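I keep reading that you should own fewer dishes. The latest version came from a home blog that swears a household of three can live on one plate, one bowl and one cup each. Everything else goes in a box, and after a month the box goes to the thrift store.

I have my doubts. I tried a version of this when we lived in Droltholm, in a kitchen so small that the oven door hit the fridge. It lasted until my in-laws came for dinner.

The usual promise is that you'll wash up right after eating since there's nothing clean left. Maybe some people do. I stood at the sink at 11 p.m. rinsing the same bowl for the second time that day and wondered who this was meant to help.

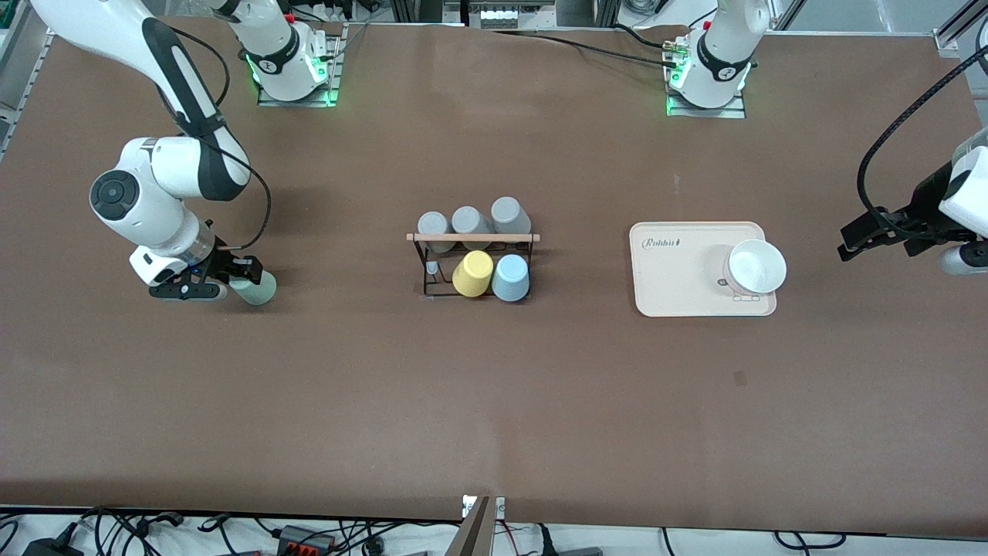 ## What about the cups?

Cups are where these plans fall apart. You drink coffee, then water, then tea, and by noon your one cup tastes like all of them. The blog says to rinse between drinks. Fine, but I have tasted tea out of a rinsed coffee cup and I don't believe anyone enjoys it.

Then there's the money argument. One commenter claimed she saved 245 dollars a year on hot water and soap. I'd like to see that bill. Our whole water bill in Ondthorpe was 511 dollars last year, and that included a leaking toilet — which I did fix, in December.

## What I kept

I did get rid of a few things. The Fisetti soup bowls with the wide rims went, because they never fit in the rack. So did the gravy boat. The cups all stayed, even the chipped one, and I'm still looking for a lid for the blue casserole.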